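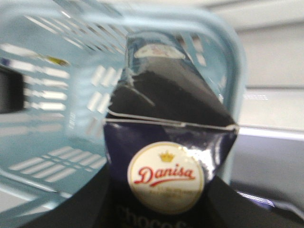
Volico is a study on how a robot arm can know that it holds a product well. It is carried out at the Dredach laboratory, on a mock shop aisle with white metal shelves and plastic baskets. We receive many questions by email, and most of them are the same, so we collected the answers on this page. Our method works from wrist images as they come, without cleaning them first. When the fingers pinch a dark, shiny package, the film reflects the light, the small printing becomes too blurred to read, and often only a big brand word such as "Danisa" stays clear. A method that needs a sharp label would fail on many of our images. Ours was made for this kind of view.

Last updated 1/6/23

General

What is the difference between Volico and Moges?

Volico is the whole study: the shelves, the recordings, the labels and the results. Moges is the name of the grasp checker, which is the program that looks at the images and gives a score. You can use Moges without the Volico recordings if you have your own, but you will need to train it again.

What does the grasp checker do exactly?

It takes one wrist image and one image from the fixed camera, both from the same moment. It returns a number between 0 and 1. A high number means the product is likely to stay in the fingers while the arm moves. If the number is low, the arm stops and opens the fingers over the nearest safe surface. Moges does not plan the movement of the arm. That part is done by a normal controller, and you can replace it with your own.

Does Moges read the text on the packages?

No. We tried it in an early version and removed it. The text reader was slow, and it was often wrong on curved film. The present version learns from shape, from edges and from how the material bends near the fingers. It may of course learn something from a logo too. We can't exclude this, and the paper has a section about it.

Method

Why do you use two cameras?

The wrist camera sees the contact between the fingers and the product, but it sees very little of the rest. Also, with a soft bag the product itself can hide a large part of the view. The fixed camera has the opposite problem. It shows the arm, the basket and the shelves in one view, but when the fingers are low in a basket it doesn't see what is between them. We compared each camera alone with both together. Both together gave fewer wrong alarms, and the difference was largest for soft packages.

How many recordings are in the study?

There are 2257 recordings. We kept 334 of them apart for the final test, and the model never saw them in training. A recording begins when the fingers start to close and ends when the arm has moved away or has dropped the product.

How were the recordings labelled?

Each recording was watched by 2 people, separately. They chose between "held", "slipping" and "lost". When they did not agree, they watched it together at slow speed. If they still did not agree, the recording was marked as unclear and we did not use it for training. Unclear recordings are in the download, in their own folder, because other groups asked for them.

Why is there a basket and not a flat table?

On a flat table the task is too easy. The walls of a basket limit where the fingers can go, and the handle can be in the way. The slots give another difficulty for the wrist camera, as light comes through them and makes strong bright bars behind the product. Our first model took these bars for the edge of a package several times. We added more basket recordings in August and this error became rare, but it did not disappear.

How full are the shelves?

It changes between recordings. We keep bottles, canisters and bags on the shelves close to the arm, so that the fixed camera has a busy background like in a shop. One shelf is sometimes left free where the arm must pass. In the view under this answer, the arm comes in over such a free shelf, its fingers are above the basket, and a box with "Choco" on the front is lying inside. The yellow pear drinks higher up are useful for us. They stand close together and look nearly the same, and this is hard for any method that follows products by colour.

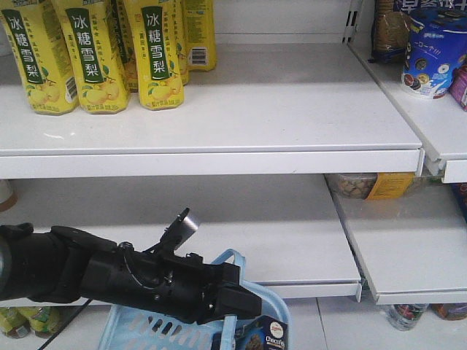

Which products are the most difficult?

Soft bags with air inside. The film gives way under the fingers, so the bag looks firmly held when only a fold of film is held. Clear plastic containers are also difficult, but for a different reason: the camera looks through them. Stiff boxes give the best scores, except when they are gripped at a corner.

Results and limits

Is the method fast enough for a real shop?

We don't know yet. It is fast enough for our arm, which moves slowly for safety. We have not tested it with customers near the shelves, and we do not recommend this.

Will it work with a different gripper?

Only after new training. All our recordings use a parallel gripper with two fingers. We made a small trial with a suction cup and the scores had no meaning. If your gripper also has two parallel fingers but another size, we suggest starting from our weights and adding your own recordings.

What happens if one camera stops working?

Moges will still give a score, but you shouldn't trust it. Please check in your own code that both images are new before you use the number. This is a weakness of the present version and we plan to repair it.

Using the material

Can I download the recordings?

Yes, for research and teaching. Fill in the form on the Volico download page and you will receive a link by email. The complete set is large, so there is also a small set with 16 recordings to try your code first.

Who pays for the work?

The shelves and the baskets were given by Bronier. The rest comes from the laboratory's own budget. Bronier did not take part in the labelling or in the writing of the results.

I found a wrong label. Where do I report it?

Please write to the address at the bottom of the download page, with the recording number and one sentence on what you saw. We correct labels when a new version is released, and the list of changes is kept next to the files.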